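About us

Mendo Toy Library. Started in a cupboard in Trokdale, 33 families on a paper list, one key between everybody. Now 52 shelves and a proper front desk, open from 9am. Still free to join.

You borrow, you bring back, you borrow again. Up to 4 items at a time, 23 days each. Late? Ring us, we'll extend it. No fines – never had them, dont want them.

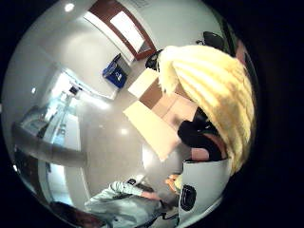 Jigsaws go out most, then dressing up, then anything with wheels. Missing pieces get written on the lid so the next family knows. Please do tell us, we'd much rather know.

Membership forms at the desk or by post. Bring something with your address on. Childminders and nurseries welcome, seperate form, same rules. We moved to the Amegashie Building in August and the lift is round the back, buggies fine.
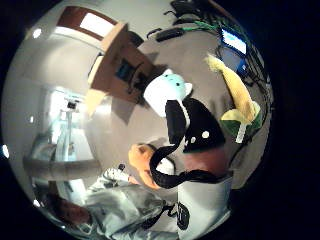 Mendo Toy Library – Soft Toys & Repairs Team

Seams, stuffing, lost eyes, chewed ears. Hand sewing mostly, one old machine for the long seams. Thread and felt come from Flimen, who give us their roll ends.

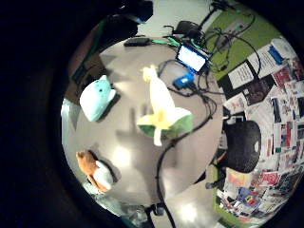
Donations are always wanted, but clean please, and labels left on if you can. Any kind of animal or character. Small plush toys, like the light blue one with the darker dots, suit our under-fives bags best. Very big bears we can't take, no room. Drop off at the desk, any morning before noon.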